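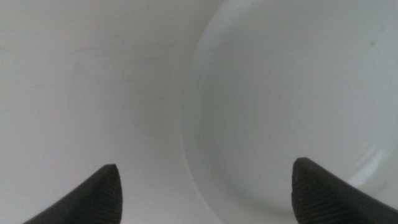
Aug 16, 2018

**Stevora publishes house rules for robots that handle crockery**

After a good long while in draft (and a great many helpful letters from readers, for which the team is very grateful!), Stevora has put out its guide to good practice for robots working with bowls and plates. It runs to 2 parts, one on grip and one on cleaning, and asks sites to check finger pads at the start of every shift and to log any chipped rim the same day. Nurnov and Amov have both signed up, and comments are welcome until November.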